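Private seller wants a deposit before I've even seen the car — normal?

Tímea Sipos
Posted in Buying and Selling

Hi all, bit of a rush as I need to get back to him by Friday. Looking at a used coupe, private sale, the kind of thing I've wanted for years and can just about stretch to now. 17 years old, 90 thousand miles, three owners, the last one has had it since it was fairly young. Photos look good. Seller seems nice enough on the phone, a bit short with me maybe.

He wants £614 to "hold" it until I can get there. Odd amount, he says it's what his insurance costs him to keep it on the road another few months, which I didn't really follow. I'm 146 miles away so can't just nip over after work. He says there's another chap coming at the weekend with cash.

Things I've got so far:
Reg number, and the MOT history looks clean apart from tyres and a brake pipe
Photo of the front of the service book but not the inside pages
He says there's no finance on it
He won't send a pic of the V5C, says people copy them

Is it mad to pay a deposit on a car I haven't seen? And if I do go and look, what should I be checking beyond the obvious. My last car was a hatchback bought from a dealer so this is all new to me. Budget is tight after the purchase, there'd be a bit left for a service and tyres but not a gearbox.

Oh and it's the automated manual box, the paddle shift one, not a proper auto. Does that matter?

Jolán Balogh

dont do it. mate of mine lost a grand like that on a convertable. if its gone its gone, theres always another one

Ute Engelhardt

I'd not send anything before seeing it either, but a bit more detail as you're in a hurry.

Deposit first. Some honest sellers do ask, they get messed about by people who never show up. So it's not proof of anything bad. But an unseen car plus no V5C plus another buyer with cash, I'd want at least one of those sorted. Ask him for a video call, him walking round the car, engine started from cold, then the V5C held up with his thumb over the document number. Takes five minutes. If he won't do that either I'd leave it.

If you do end up paying something, make it small and get it in writing — a text will do — with the reg, the agreed price, the date you're coming and that it's refundable if the car isn't as described. Not a bank transfer to a name that's different from the one he gave you.

Finance check. Pay for a proper one, the free ones don't show it. I used Edar last time and it was fine, others will have their own favourites. "He says" isn't good enough, if there's money owed on it the lender can come after the car and you're left arguing.

When you get there:

Engine cold. Put your hand on the bonnet before he starts it. Warm bonnet, ask why, and wait if you can.
Chassis number on the car against the V5C and the service book. All of them, every digit.
His address against the V5C. View it at that house, not a car park.
Panel gaps and paint in daylight. Not rain, rain hides everything.
Tyres, all four the same make ideally. Odd cheap ones on a car like this tell you how it's been looked after.
Inside pages of the service book, plus invoices. Stamps alone don't mean much, invoices say what was acutally done.

The gearbox does matter. Those paddle boxes wear clutches, and how fast depends on the driver. Lots of town crawling and reversing up slopes, they go quickly. Ask when the clutch was last changed and who did it. A specialist can plug in and read the wear, worth paying for before you buy. Seeing as you've said there's no gearbox money I'd not skip this one.

Drive it properly too, twenty minutes at least, some of it in traffic. Hill start. Reverse. If it judders pulling away or hunts for a gear walk off.

Guðlaug Thygesen

Mostly agree with Ute. Would add get an inspection, a marque specialist and not a general garage if there's one near him. Mine was done by a one man outfit called Pap, found a weeping steering rack and a spring that was about to let go, and I got the price down by more than his fee. Ring round on a Monday morning, they're all booked up otherwise.

Also ring for insurance BEFORE you go. First quote I got was silly, the second from Judach was nearly half. Tell them if it lives on the road overnight. Agreed value if they'll do it, you need photos and the invoices for that.
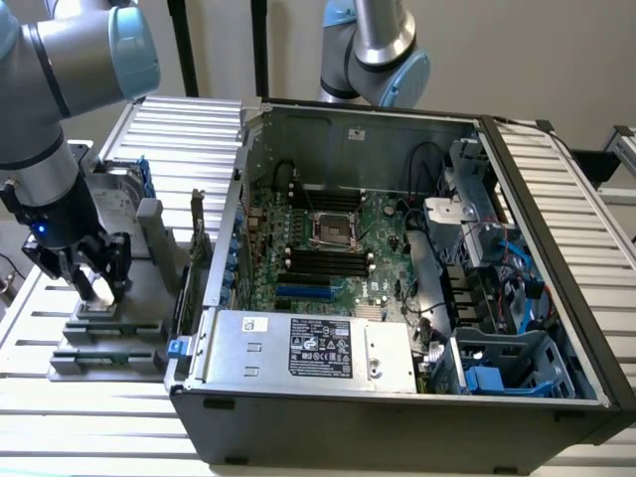

Can I drive it home the same day if the seller has already taxed it?

Tax doesn't pass over with the car. You need to tax it in your own name before you set off, using the green new keeper slip from the V5C, and have your insurance running from that moment as well. It can all be done on your phone outside his house. Seller gets his leftover full months back from DVLA.

One more thing, two keys. If he's only got one ask what a spare costs and knock it off, they can be dear on these. And check the battery has been kept on a charger if it's been sat since March or whenever, all sorts of daft warning lights come up when they go flat.

Tímea Sipos

Thanks all. Asked for the video call, he says he'll do it tonight after 7. Not sending anything till then. Found a specialist 20 mins from him who can read the clutch, just waiting on a price. Will update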